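Gustelus Teach Kit, two months in

Gustelus sells this as the kit that lets anyone on the shop floor teach an arm by hand. You get a leader arm to hold, a wrist camera, a pair of slotted fingers and a license for Saber, the recording software. We paid $900 for ours and I wanted to like it more than I do.

Setup took an afternoon. The leader arm is light and follows well enough, though there's a lag on quick moves that the sales page doesn't mention.
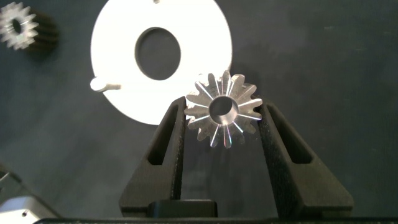
Saber claims 60 demonstrations are enough for a simple pick and place. Maybe for foam blocks. We needed 200 before I'd leave it alone with gears, and most of that went on the grip. With a bevel gear held up near the fingertips, teeth facing the camera, you have very little finger to spare, and you feel none of it through the leader arm. You steer by eye – and bright metal in front of a white disc is hard on the eye by 4 p.m.

The old Kavden pendant is slower to teach but repeats what you told it. Saber also drops a recording if you pause too long. Support said to pause less.

2 stars out of 5. I'd borrow one before buying.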